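Replaying the plan

Wed 15 July

Erkero's planning group at Bredmont spent the winter on a problem most people would call solved: getting a gripper down to a tabletop without touching anything else on it. The planner, Louro, handles the reach well enough. The trouble was in the handover between perception and control, where pose estimates arrived late and the controller acted on stale ones.

The fix is a buffer that stamps each estimate and rejects anything older than three control cycles. It sounds minor. Across 226 simulated runs on kitchen layouts, 193 finished with no contact outside the target, and five of the remainder were traced to a single rounding error in the collision mesh.

Bottles on their sides are a hard case. The neck and body differ in width, so an approach that clears one can clip the other. Dark glass adds a second difficulty once the software moves to real depth sensors - the simulator is kinder. Inbridge, the tooling layer, lets an engineer stop a run, change viewpoint and colour the planned path by clearance.

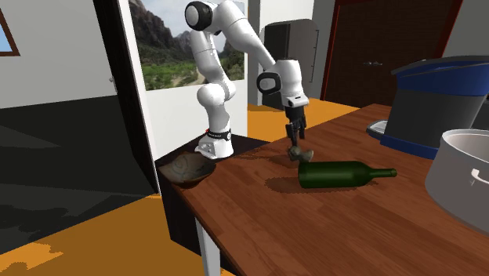
The bottle on its side, with the gripper lowered nearby.
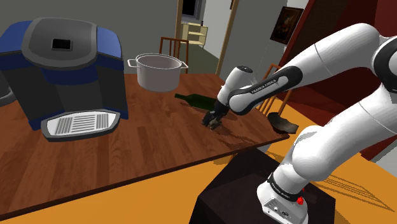

A reader at another lab wrote that rejecting stale estimates only moves the delay somewhere else, and asked what the arm does while it waits for a fresh one. Louro holds the last safe velocity, then ramps to zero. Hardware trials start in November.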